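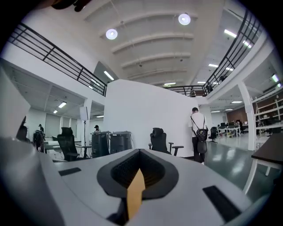

Intérieur blanc, deux niveaux.

Récit dessiné et fantasy, séance 2
Notes de cours, à compléter avec le polycopié

Corpus : Dasska, de Mylene Gatchalian (éd. Bundgaard). 340 pages en intégrale. Lire au moins jusqu'à la p. 107, la chute de Vellham.

1. Le narrateur pas fiable
Trois conteurs pour la même légende : la passeuse, le moine, l'enfant. Chacun donne une autre mort au roi Bravus. Noyé, pendu, ou encore en vie sous la colline. Gatchalian ne tranche jamais. Attention au lettrage, qui change avec le conteur (cursive pour le moine, capitales tremblées pour la passeuse). Dans les copies de l'an dernier, presque personne ne l'a relevé.

2. Carte et territoire
Carte en page de garde, fausse. Le fleuve coule dans le mauvais sens, on le comprend au chapitre du gué. Cf. tradition de la carte en fantasy : promesse de voyage, garantie de sérieux. Ici elle ment comme les conteurs. Lien avec partie 1, à devélopper.

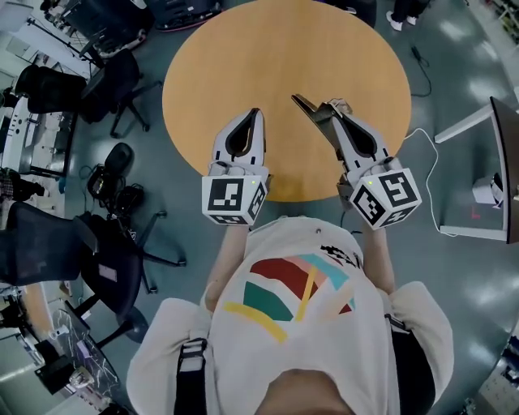

Table ronde en bois, vue de dessus.

3. Rythme
Siège de Vellham : planches muettes, cases en bandes horizontales, puis une pleine page. Ellipse de l'hiver entre deux cases. Gouttière = temps (revoir vocabulaire : case, bande, planche, gouttière).
Couleur : ocre pour le récit cadre, bleu pour les légendes. Ça se mélange après la p. 100, pourquoi ?

Pour la prochaine fois
Une page sur la mort de Bravus, version au choix. Citer les planches précisement. Pas de résumé svp.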